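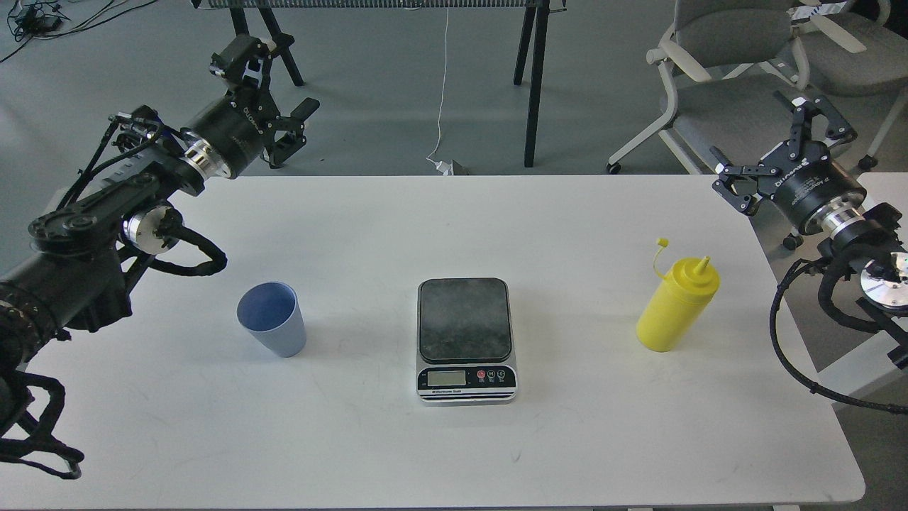
A blue cup, a kitchen scale and a yellow squeeze bottle at the Sima community kitchen.

Home cooks in the Tindar neighborhood are getting a free sauce and dressing workshop this August, and the sign-up sheet is filling fast!

The Sima community kitchen will host the evening classes, led by Soledad Greenberg, who ran the grill at Mukero for years and still makes her own mustard. Each class covers two sauces, a honey mustard and a garlic yogurt dressing, and everyone takes home a bottle of each.

Greenberg weighs everything, even the oil — cups and spoons are banned until dessert. Her basic mustard batch comes to 300 grams, enough for a family cookout with a little left for sandwiches the next day.

"People are scared of the scale and then they can't stop using it," she said. "One lady started weighing her coffee."

Dorottya Hegedűs, who handles bookings, said the spring bread classes drew such a crowd that the kitchen added more evenings this time.

Classes start at 6 p.m. and run for two hours. Ingredients are covered, and kids are welcome with a parent. Bring an apron and a clean jar — Greenberg usually makes extra. Sign up at the kitchen's front desk or at the Skotis bakery next door.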